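Lab visit, Hornden – 18/01/2022

Got to the Tullton building late, bus trouble, missed the coffee. Notes typed up same evening so forgive the mess.

The group here works on teaching robots household jobs from human demos. No robot in the loop while they collect. A person holds a pair of hand-held grippers and just does the task, and the policy is trained on that afterwards. Project name is Pereyra. Cloth is the hard part, they said so three times before we even sat down.

The result they wanted to show: same policy, same towel task, trained two ways. With demos from one person only it managed 9 folds out of 41 tries. With demos from several people, same total number of demos, 21 out of 41. So mixing the hands helps a lot, at least on towels. I asked if it was just more varied starting piles – fair question apparently, they are rerunning it with the piles matched. No numbers on that yet.

Pose comes from the printed markers on each gripper. Works fine untill a sleeve or the towel covers one, then the track jumps and they throw the demo out. Would of liked to see the reject rate but it wasn't on the slides.

Then downstairs to the collection area. Shoes fine, bags left at the door. Cables everywhere, watch your feet. Demos are done down on the floor, both hands going, towel in a wad to start.
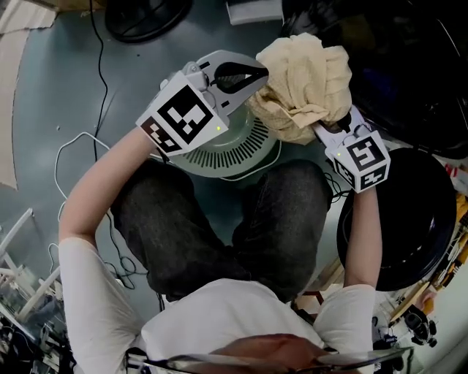 Also asked about the Trakton software they use for cleaning up the tracks – not released, maybe later. Left at 3, caught the early bus back. Want to go again when the matched-pile runs are in.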